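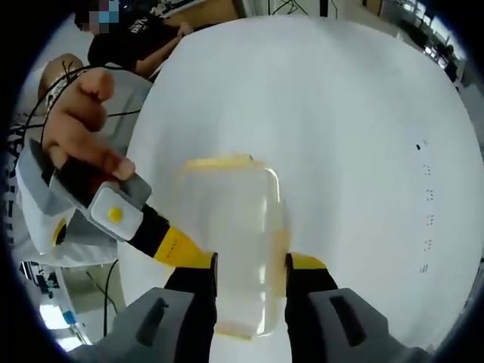

**Freezing stock in small tubs**

**prulau98:** Made a big pan of chicken stock in April and want to freeze it in small portions. How much gap do you leave at the top? Last lot pushed the lids off.

**hernell_7:** 2 cm. Chill it in the fridge overnight first, then freeze.

**Diner2000:** 2 cm is a waste of space. I leave half that and never lose a lid.

**hernell_7:** Depends on the tub. Straight sides need more room -- the stock can only go up.

**barrientos:** I reduce mine by half and use an ice cube tray. Takes up less of the drawer.

**prulau98:** No tray here. Will try the 2 cm and label them this time.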